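Skoleo: paired handheld gripper recordings, bedroom subset

README and data card, maintained by Mattes Hollmann. Data problems go to the tracker. Questions about the Narach policy go to Mahmoud Abdel Rahman, who trained it.

What this is

177 episodes of folding and putting away clothes and bedding, recorded in people's homes with handheld grippers, one per hand. Each episode has wrist video from both sides, gripper opening width, and a pose track for each device. Audio was dropped before release.

What it was collected to test

The claim going around our group was that a policy trained on handheld data from real homes would carry over to a fixed robot arm with no robot data at all. I doubted it when we started and I still doubt the strong form. The subset was supposed to settle the question. It narrows it a bit.

Result so far

Narach was trained on the full subset and run on the Trulletport arm pair. It beat the Eklund baseline on single garments laid out flat. On crumpled garments we could not separate the two. We trained with 3 seeds, and the spread between seeds was larger than the gap between methods. Please don't cite this as a win for home data. The baseline also saw less cloth of any kind, so the comparison mixes up two things: where the data came from and how much of it there was. Mahmoud disagrees with me on how much that matters. His notes are in the docs folder and worth reading before mine.

Known problems

Pose tracks jump when one device passes close in front of the other. We flag jumps but do not repair them. Filtering them out made training curves look nicer and changed nothing on the arm.

Gripper width is normalized per device. Do not compare raw widths between left and right.

The wrist lenses are very wide. Straight edges bend, and the crop used in training throws away much of the outer view.
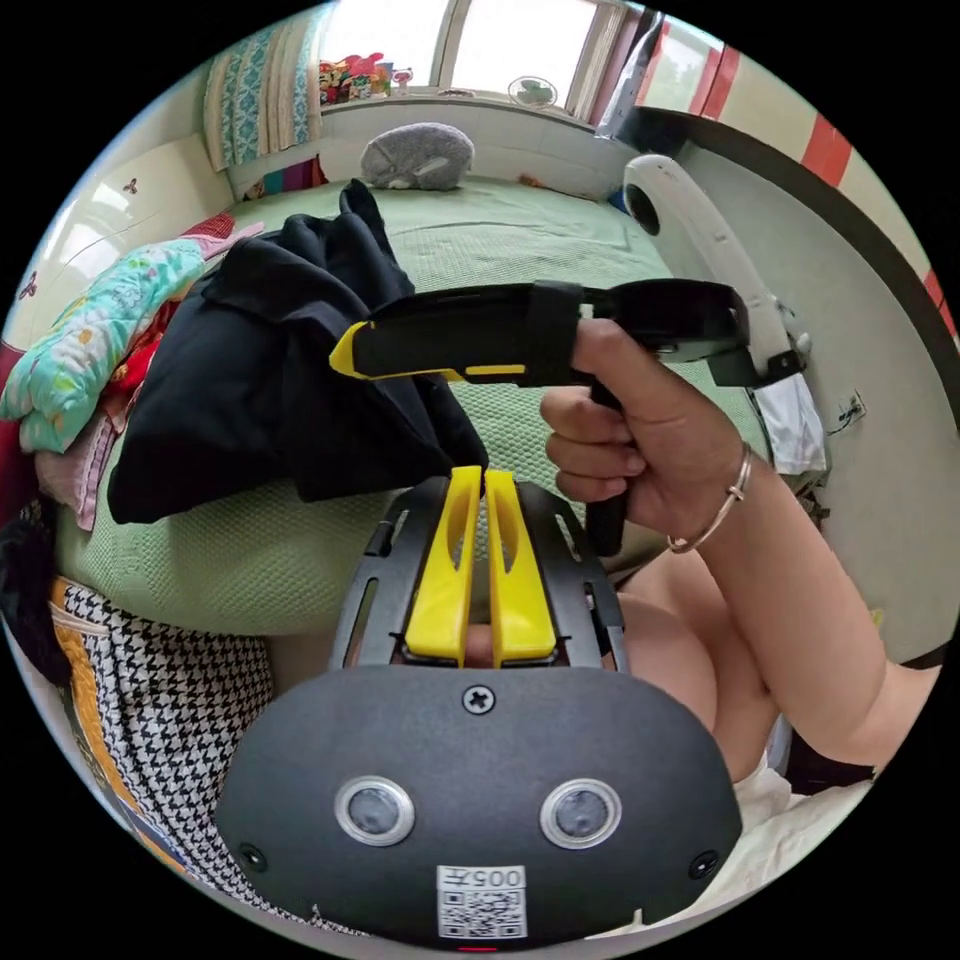

Clutter is uneven across homes. Some beds have one shirt on them, others have quilts piled up to one side, and the policy may be learning the pile as a landmark. We tried masking everything outside the target garment in 2 homes. Scores dropped, which fits the landmark story but also fits a bad mask. I would not lean on either reading.

Success labels were set by the person recording. A second pass by somebody else is planned for the February release. Until then, treat "folded" as an opinion.

Splits

Train and test are split by home. An earlier version split by episode and gave much better numbers. Those numbers are wrong and the old split file has been removed. If you have a copy, delete it.

Use

Research only. Do not try to identify homes or the people recording in them.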